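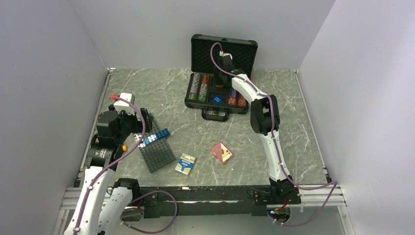
On me vante depuis février la couche de planification de Vito, la pile logicielle de Hededance. Sur 1,298 essais, dit la plaquette, le planificateur « comprend » la tâche. Je veux bien. Mais quand je demande à lire les journaux, on me montre une courbe de succès moyenne, sans les reprises ni les arrêts.

Le problème est dans la perception. Une brique sombre sur une plaque sombre, un reflet sur une pièce blanche, et l'estimation de pose dérive de 2 millimètres. Le contrôleur corrige, le planificateur n'en sait rien et enchaîne.

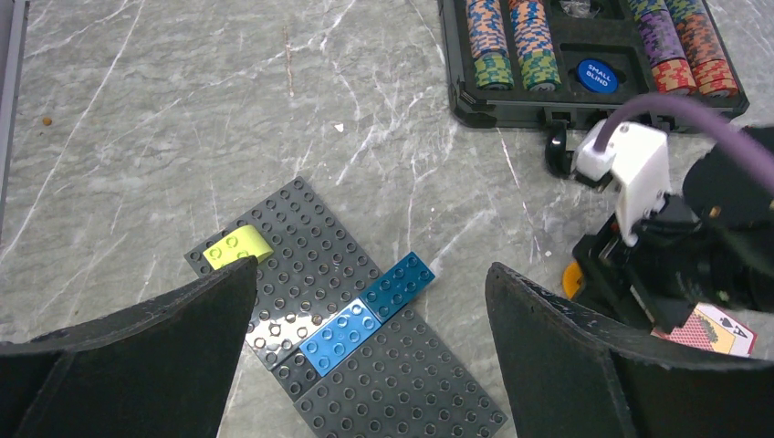 Briques colorées et plaques grises vues depuis le poignet, l'autre pince à droite avec deux cartes à jouer.

Vörös, l'outil de rejeu, permettrait de voir tout cela — à condition d'enregistrer les 25 secondes qui précèdent un échec. Chez Clutlow, l'option est désactivée par défaut : trop de disque, paraît-il. Avant de parler de compréhension, je demanderais 200 échecs bruts, horodatés, non triés.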